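Subject: Re: [laundry-list] black T-shirts, folding and the small print

Hello all,

Ultan Phelan wrote:
> I have 11 black shirts for the Holari club and they must fit in a
> shallow drawer. If I fold in thirds, the logo gets a crease. If I
> roll them, the collar goes out of shape. How do you do it?
> Also, is a white table worth the trouble?

Thank you, Ultan, for the question. I fold black T-shirts every Saturday and I made many mistakes before I found my way.

First, the table. I say yes, white is good. On a dark table I could not find the edge of a black sleeve, and my folds were always crooked.
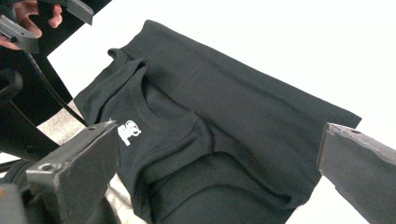

I begin with the collar. I put one hand inside the neck and open it, then I pull the two shoulders apart until the front and the back lie together. If the collar stays twisted, all the later folds will be twisted also.

For shirts without sleeves the work is shorter. You fold each side to the middle, and then the bottom up to the neck. 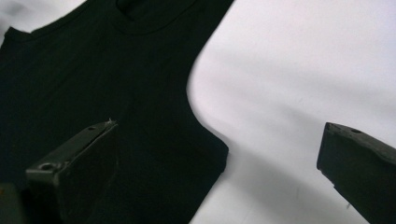 With sleeves I do the same, but each sleeve goes back on itself before the second side comes over. I do not press with the hand at this moment - it only makes new wrinkles.
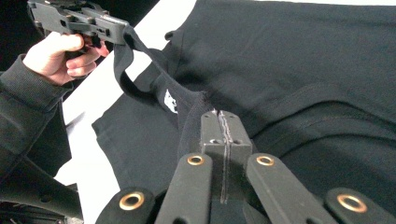

Black T-shirt on the white table, one part lifted

About the logo: I look where it is before I choose the fold line. When it is small and sits on the chest, I move the line 3 cm to the outside and it stays flat.
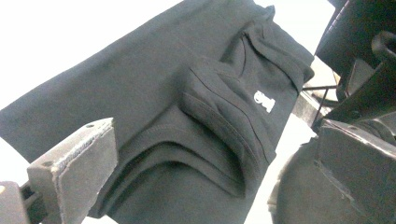

Rolling I use only for travel. In a drawer I stand the folded shirts on their edge, 6 in one row, and the collar keeps its shape very well.

Does somebody know if the Grillum drawer dividers are still sold? Mine are too short.

Best regards from Luangrath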